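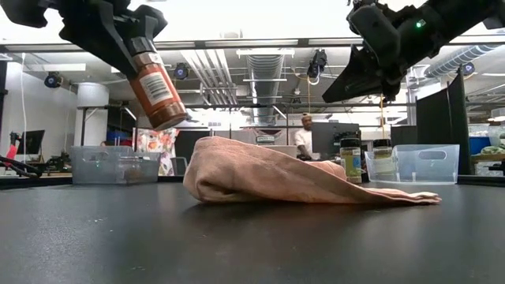
Our project followed one false message for two weeks, from the first post we could find to the last. The message said that a spice company named Kelia mixed brick dust into its ground paprika, and that the barcode on the jar shows which factory did it. A glass jar of reddish powder with a white label and a black barcode looks the same in every kitchen, so people could easily check their own shelf and become afraid. The claim had no source. It was written as a warning from "a worker at Angelovski," the packing company, but the post gave no name and no department.

Saimi Lehtinen searched for the oldest copy. She found it in a public group for the town of Geson, dated 22 October 2022. The text had two spelling mistakes, and the same mistakes appear in nearly all later copies. This helped us much to see which posts belong to one family. In our collection there are 309 posts with the same mistakes, and we read all of them.

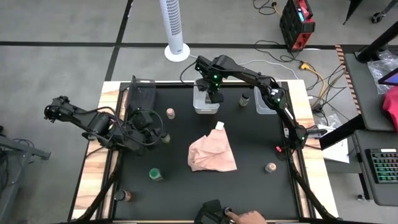
Maricel Pascual wrote to the packing company and asked if the barcode can show the factory. The answer came in November. The code tells the product and the brand owner — it does not tell the place of packing. We put this answer under 2 of the most shared posts. One writer deleted the post, the other one blocked us.

The local news site Kultis also published a correction. It was shared less than 1000 times, while the first post had passed 2000 shares. We can't say why. Maybe the correction came too late, or its title was too long. A weak point of our work is that we could not see closed groups, and we suspect that many copies were there. The full table of posts is in the appendix, sorted by date.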